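Capítulo 8
La casa como taller difícil

Quien haya ordenado una cocina después de una cena larga sabe que el cansancio viene de decidir: qué se guarda, qué se lava, qué se deja para mañana. En este capítulo, querida lectora, querido lector, nos preguntaremos con calma si las máquinas pueden ya echarnos una mano con todo eso — y adelanto que la respuesta depende mucho de la habitación.

En la planta de Fundirska, donde trabajé de joven, un brazo colocaba 2946 piezas por turno sin una queja. Mi colega Violeta Valdebenito quiso repetir la hazaña en un piso corriente, con un programa que llamó Istov, y en abril me escribió, bastante contenta, que acertaba 65 de cada 80 veces al recoger tazas. Con los calcetines prefirió no darme cifras.

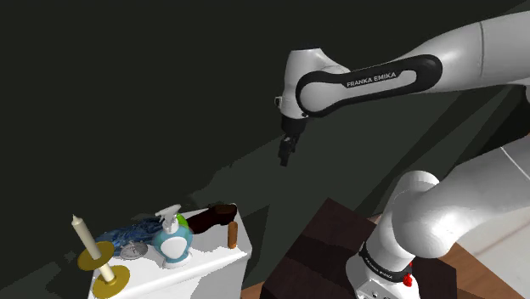

Recoger una superficie es una tarea modesta que reúne casi todas las dificultades que estudiaremos. Una pinza de dos dedos paralelos se entiende bien con los objetos rígidos y de lados rectos. Pero pensemos en un paño azul arrugado, que no tiene forma fija por la que agarrarlo, con un objeto plateado, pequeño y redondo, apoyado en parte encima: ¿cuál se levanta primero? Y el zapato tumbado de lado, ¿se queda junto al pulverizador o se va a otro cuarto? Volveremos a estas preguntas en el apartado siguiente, que empieza por la tela.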